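Hospitality Operations II
Week 6 handout: What guest surveys can and can't tell you
Updated February 27, 2026

Read this before the Cancombe case. Bring your marked-up copy.

1. The number on the slide

Sooner or later a manager will show you a satisfaction score and ask you to be impressed by it. The Cancombe hotel reported that 68 percent of its guests were "very satisfied" with their rooms. Before you write that down, ask who answered, when they were asked, and what else they could have picked.

In the Cancombe case the survey went out by email after checkout. It drew 264 replies. The report never says how many were sent, so we have no response rate, and without one the 68 percent describes the people who felt like replying. They may be like the other guests. I wouldn't bet on it.

2. Asking about things people didn't notice

The Cancombe form asked guests to rate 12 room features from 1 to 5, including lighting, bedside table, telephone and closet space. Try it on yourself. Think of the last hotel room you slept in and rate the phone. 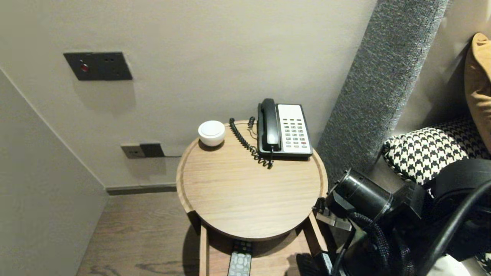
Maren objected in last term's section that guests do notice the phone, but only when they need the front desk at two in the morning, and that a rating from those few is worth more than a pile of polite fours. It's a fair objection. My trouble is that the form gives us no way to tell her few from the rest. There was no "didn't use it" box, so a guest who never touched a thing had to score it or skip the page. Most people in that spot pick something in the middle or a bit above it, and the averages bunch up. Then somebody ranks the features by a tenth of a point and calls it a finding.

3. Before and after

Flusta, the consulting firm in your reading, claims that new furniture raised room scores at the Jansen property. The old rooms were surveyed in the slow season. The new ones were surveyed in March, during a rate cut. Price, crowding and furniture all changed together, and the report gives the credit to the one thing the client had paid for.

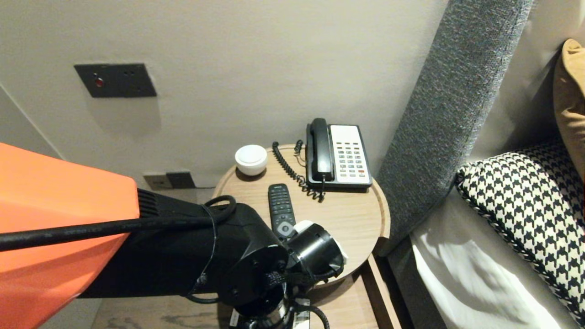
A better design would have changed half the rooms and left the rest alone over the same weeks, at the same rate. Even then, watch how guests get assigned. If the front desk gives the new rooms to loyalty members, you're back where you started.

4. Words that do the work

Look at the Bindska form in your packet. Question 3 reads: "How much did you enjoy our relaxing bedroom?" Rewrite it so that a guest who slept badly could answer it without arguing with you.

For next class

Read the Flusta report, appendix included. Write one page, 60 lines at most, on which of its claims you would repeat to an owner and which you would leave out. Don't tell me the sample should have been bigger unless you can say what a bigger one would have fixed.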